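How Does a Robot Learn to Tidy Up?

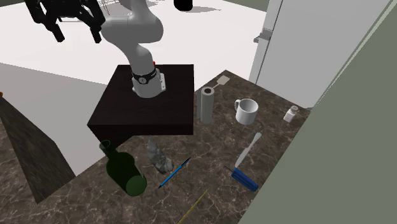

A computer-made robot arm at a kitchen counter, with a bottle, a mug and a pen.

A robot named Omby is learning to pick things up. It needs examples, and lots of them. Each example is one try at a job, such as moving a mug.

Many of Omby's tries happen inside a computer. If a pretend mug gets dropped, there is nothing to sweep up. The computer saves every move the arm makes.

So far Omby has 1,652 examples. The goal is 2,000. Then the learning program will study them all and look for patterns.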